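Notes from the Building: The Year of the Sticking Door

Every August the doors at Finerau swell up, and every August we act surprised. The building has stood by the river long enough to have settled into its habits, and one of its habits is to drink the summer air through every piece of wood it owns. By the second week of the month you can tell who lives on which floor by the sound of them getting home. Third floor is a shoulder. Fourth floor is a shoulder and a word.

So this month's item is on doors. Readers who were hoping for the second half of the bicycle storage story will have to wait until the bicycles do something.

First, the science, such as it is. Wood takes in moisture from damp air and gets wider across the grain. It hardly gets longer at all. A door that fits nicely in January, when the radiators have baked it down to its smallest self, may be too wide for its opening in August. Nothing has gone wrong with it. It would like you to wait until October.

Most of us do not wait until October. We plane. I planed mine two summers ago, with great energy and a podcast on, and I took off enough that from November to May I could read by the light coming in from the hallway. A draft now visits my ankles every winter, and I have only myself to thank. If you must plane, take off less than you want to, then go and have lunch.

Before you get that far, try these. Tighten the hinge screws, especially at the top. A door that sags will rub at the upper corner on the latch side, and people blame the weather for what is really a loose screw. If the screw just spins, pull it out, pack the hole with a wooden matchstick and a dab of wood glue, let it dry overnight and put the screw back in. The matchstick trick is older than any of us and still works better than the plastic anchors I bought.

If the screws are tight and the door still rubs, find out where. Close it on a sheet of paper and slide the paper along the gap. Where it snags, mark the spot in pencil. Rub that spot with a plain candle. Not the vanilla one, unless you want your bedroom door to smell like a cupcake until Christmas, as ours did.

Then there is the squeak, a separate complaint with a separate following. The laundry room door on the second floor has squeaked in two notes for as long as I have lived here, and when it was oiled last spring three people asked what had happened to it. It has since gone back to squeaking. Those of you with quieter tastes can lift out one hinge pin at a time, wipe off the black gunk, rub the pin with petroleum jelly and tap it home. Do one, put it back, do the next. I skipped that step once and spent an interesting quarter of an hour holding up a door. 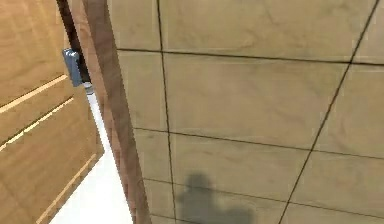
The hinge side, where most of the trouble starts.

Paint is the other thing. Bare wood on the top and bottom edges lets the damp straight in, and almost everyone forgets those edges, for the good reason that they can't be seen without a ladder or a mirror. Run your fingers along the top of your door. If it feels rough and leaves you gray to the wrist, you have found both the problem and several years of dust. Wait for a dry spell, clean it, sand it lightly and give it two coats of whatever is on the rest of the door.

Some housekeeping. The tool cupboard by the mailboxes has one block plane, one good screwdriver and one screwdriver that has been used to open paint. Please sign things out. The plane went missing in the spring and came back in June with somebody's initials on it, and they were not the initials of anybody on the list.

The front door is not yours to plane, however much it asks for it. It belongs to the building, it is heavy, and it will be looked at once the weather turns. Until then, pull up on the handle as you push. Guests can be told this over the intercom, which also sticks.

Next issue goes out when the windows close again. Complaints about this one can be slid under my door, where there is plenty of room.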